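Big news from our corner of the shared workshop – the GenRobot.AI hand grippers are finally a pair! Julián Prieto and I have been fiddling with these since July, and if you read my last update you'll remember me moaning about the first one chewing through its finger pads. Well, we're past that now, and Itziar Goicoechea has let us loose on proper household bits and pieces.

The whole build has come in at 146 euros over what we planned, mostly screws and pads (I know, I know). I've got 800 practice grabs to get through before we touch the software again, and Julián is doing the same.

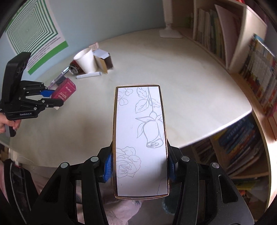 Pads are what everybody at the workshop asks me about, so let's start with those. We went through 2 lots of rubber before settling on the blue textured stuff, and I'm really pleased with it. Tall boxes used to be my nightmare, and now I can hold one upright between the jaws, like the white one with the grey roses on it. Small cartons are trickier when they tilt, like the pink one, so Julián has taken those on.

Next up is the wrist joint, which Itziar wants to turn through 70 degrees. I've got the drawings half finished and I'm at the bench most evenings from seven if you fancy a go!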